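Can a robot do the boring part of PC repair yet?

Posted in: Home and Shop Automation
5 January 2022

ferrite_k
I work in a small computer repair shop in Mukthorpe. My boss has read about arms for assembly work and asks me if one can take over drive swaps. I say not yet, but I would like to hear other opinions before I answer him.
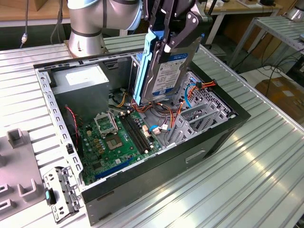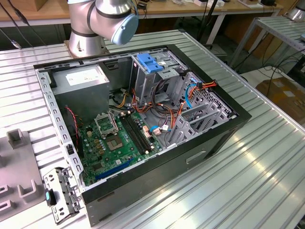
Same kind of job in both, a desktop tower on its side with the panel off.

ferrite_k
My question is simple. Which part of a drive swap is the hardest for a machine today?

oldlathe
The cables. A drive and its caddy are stiff, so the arm can know where they will be. A cable lies differently in every case, and the plug must be found, turned and pushed with the right force.

Tannous_fan
I don't agree fully. At my last job we had a cell from Tannous and it pushed connectors all day. If the cable comes in a holder, it is solved.

oldlathe
Yes, if. Who puts the cable in the holder? At your factory it was a person, I suppose.

Tannous_fan
It was a person, for three hours of each shift. But before that we needed four people at the bench, so I still call it progress.

mopbucket
For the home I am less hopeful. I bought a Primora floor cleaner in March and it is good with floors, but it eats every sock. Folding, dishes, beds — all this I still do by hand.

ferrite_k
Our problem is closer to the home than to the factory. Each customer brings a different case, and half of them have a screw missing.

indel_user
Then wait. We tried the Indel software for teaching an arm by hand. For one model of case it was fine after three days. With the next model we had to begin again.

Tannous_fan
Sort the jobs first. If you get many of the same office tower, it could pay.

ferrite_k
We get three of the same model in a good week. I will tell him to buy a better screwdriver.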